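2023-02-19

The dryer quit in January and I still haven't replaced it. A repair guy quoted me 200 just to come look, so for now everything goes on hangers out on the balcony. T-shirts do fine as long as they aren't touching each other. Jeans take 2 days. 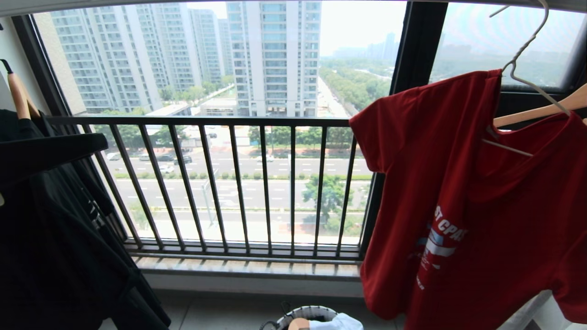 *Red shirt on the right, black stuff on the left, more in the basket.*

I need more hangers. I've been using whatever was in the closet, wood and wire mixed, and the wire ones leave bumps in the shoulders. Derek Pearce says to hang shirts upside down by the hem. I tried it once and got bumps at the hem. Towels still go to the laundromat.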